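The tide gauge at Vonimgate read 54 centimeters high on the morning Algirdas Jankauskaitė took over the station, and it had read high, by the same amount, since the previous April. The logbook recorded this without comment. Each entry gave the observed level, then the corrected level, then the initials of whoever had done the subtraction.

He asked Nuanchan Inthanon where the correction came from.

"Pelkonen," she said. Pelkonen was the head office, two hours inland. "They sent a memo. Subtract 54 until further notice."

"And the further notice?"

She turned a page of the binder. There was a memo on ferry tickets and a memo on the disposal of batteries.

The gauge was a float in a steel pipe, connected by wire to a drum. The drum turned a pen. The zero of the pen was set against a brass bolt in the harbor wall, and the bolt had been leveled from a benchmark on the church steps at Gona. Any of these could be wrong. Algirdas began with the wire, which was the right length, and went on to the drum, which was the right diameter. He checked the float for leaks by weighing it on the scale at the fish market.

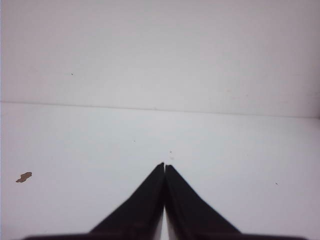 On the second evening he borrowed a level and a staff and ran a line from the church to the harbor. Nuanchan held the staff. It took 6 setups out and 6 back, and the line closed to within 3 millimeters. The bolt was where the records said it was.

"So the gauge is correct," she said.

"The gauge is correct."

They stood on the wall and looked at the water. It covered the lower landing, where the old timetable had the mail boat tying up at any state of the tide. The mail boat had used the upper landing for months. Tapio Juntunen, who ran it, had been told that the lower one was under repair.

Algirdas wrote his report that night. He gave the method, the instruments and the closing error, and left the last paragraph until he had eaten. Then he wrote that no instrumental cause had been found, and that the correction should be withdrawn.

The reply came in 2 days, signed by Rimantas Lūse. It thanked him for his diligence and approved the purchase of a new float. Until the float was fitted, the station would continue to subtract 54.

He filed it in the binder behind the batteries. At six the next morning he went down to the hut, read the pen, and entered the observed level. The column for the corrected level he left blank — and beside the blank he put his initials.

Nuanchan came in at noon for the second reading. She looked at his line for a while, uncapped her pen, and wrote hers underneath in the same way.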